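Barta: a tabletop tidying set

README, last touched June 28, 2023

Hello, and thanks for opening this one first! Barta is my collection of notes on clearing small bathroom and snack-drawer bits off a big white table: perfume, tubes, packets, bottles, the sort of stuff that breeds in a handbag. It sits next to Prorard (the kitchen one) and shares its folder layout, so if you've used that you can skip straight to the files.
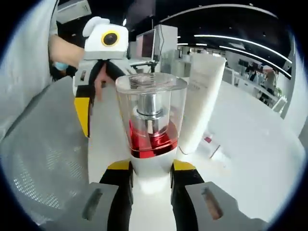 Plidura
Maintainer, Barta and Prorard

What's inside: 310 short entries, 15 to a folder, with the leftovers in the last one. Each entry has a start note, an end note and a list of the items. I've written "tube" for anything you squeeze, and perfume gets its own label because of the tall clear caps (I kept wanting to lump them in with the bottles and then regretting it). Red glass goes under "red", whatever the cap and base are doing.

Packets were the fiddly part! Foil ones and paper ones share a label in version 2, but I'm splitting them in version 3. Bags count as an item even when they're lying flat, and a tube lying on its side is still a tube. Plants are never tidied, so please leave them out of your totals.

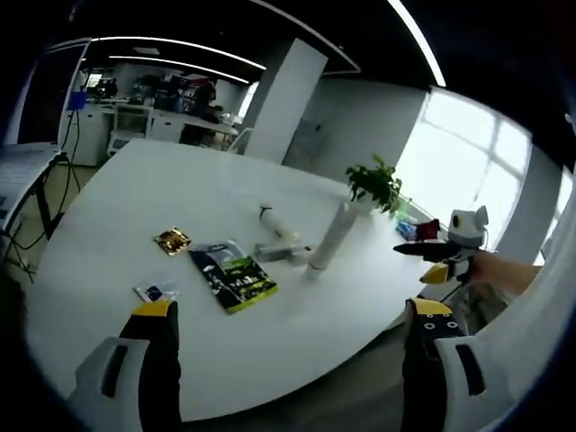

Likivier wrote in to ask for a separate label for clear containers, as they keep getting filed with the bottles and a lidded tub doesn't pack like a bottle at all. Fair point, and it's on the list for version 3 along with the packets.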